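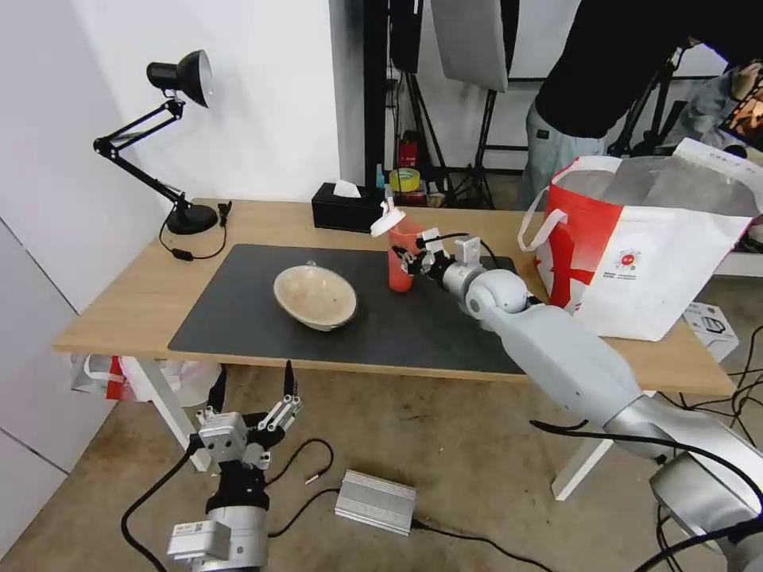

4.2 What the work cards say about caps

I started this part of the project thinking I'd be writing about oil, and I ended up writing about the thing that keeps the oil in. Every routine oil change finishes with the filler cap going back on, and it takes a second or two, and hardly any of the cards I read spend a full sentence on it. The trouble is with the word "on". Look at the white lid in Figure 3, sitting tilted on top of the orange-red cup. Is it on? If your card has a box marked "lid on", I think plenty of people would tick it, and I wouldn't call them careless for doing so. A filler cap under a hood can sit in much the same way, resting on its neck at an angle, in bad light, with a hose in front of it. So from here on I use two words. "Placed" means the cap is resting on the opening, and "seated" means it has been turned to its stop with the seal flat all the way around.

I collected 34 work cards from independent garages in and near Datstead. Some were printed forms, some were photocopies of photocopies, and one was the back of a parts invoice (I kept it, it was in daily use!). I read each card for two things: whether the cap had a line of its own, and whether that line told the reader what a finished job looked like. Only 12 cards gave the cap its own line. The rest folded it into something like "refill and close up" or left it out completely. Of those 12, just 4 said anything about a stop, a click or a seal. The other eight said "replace cap" or "cap on", which brings me right back to placed and seated.

Now, I don't want to make too much of the wording. A mechanic who has done this job for years isn't reading the card for instructions, and I knew that going in. What surprised me was how the cards get used when the job is interrupted. I spent mornings at Kahraman, a busy two-lift garage, and talked with 7 mechanics there and at other shops, mostly over coffee and once under a van. All of them described the same kind of moment. The phone rings, or a customer walks in, or somebody needs a hand with a wheel, and the car sits there half done. When they come back, or when someone else picks it up, the card is what they look at first. At that point a tick next to "cap on" carries a lot of weight, and it may have been made while the cap was only placed.

One mechanic told me she rests the cap on the neck on purpose while the oil drains down, to keep dirt out, and comes back to tighten it after she's checked the level. That's a sensible habit. It also means a placed cap is a normal stage of the work in her shop, and her card has no way to show it. Another does the opposite and leaves the cap sitting on the latch, where the hood can't close without somebody noticing. I liked that one a lot. He had never written it down, and the newer guy in the next bay hadn't picked it up.

The garages that had switched to Grumora, the booking and job-sheet software, were in a slightly different spot. Their sheets are neater and easier to find later, but the default oil service template came over from the old paper ones nearly word for word, "refill and close up" included. A shop can edit the template. At the shops I visited, the changes had gone into prices and the logo, and the steps were as they had come.

There are limits to all this, and they're not small ones. I don't have warranty records or comeback rates, so I can't tell you whether a better line on the card leads to fewer oily engine bays. I also visited mostly on weekdays. Several people told me Saturday is when the interruptions pile up, and I only managed to see one of those, with the second lift out of action the whole time.

For the trial in the next section I asked Kahraman to split the line in two. The first box reads "cap placed" and the second reads "cap turned to stop, seal flat", and the second one is left open until the level has been checked. We argued for a while over whether the first box was worth having at all. I wanted to drop it, the mechanics wanted to keep it, and we kept it.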